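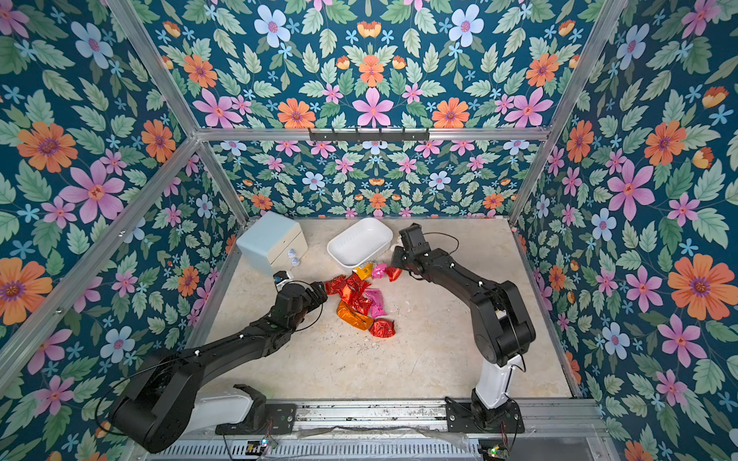
Why does sugar set hard in one recipe and stay soft in another?

The result depends chiefly on how much water is left when boiling stops.

Chapter 2: Sugar and Heat

As a syrup boils, water leaves it and its temperature rises. Boiled sweets need a far hotter syrup than fudge – about 166 degrees for the clear drops described in the Sorau recipe. Students should read the notes by Heiðrún Hjaltested before beginning Exercise 22.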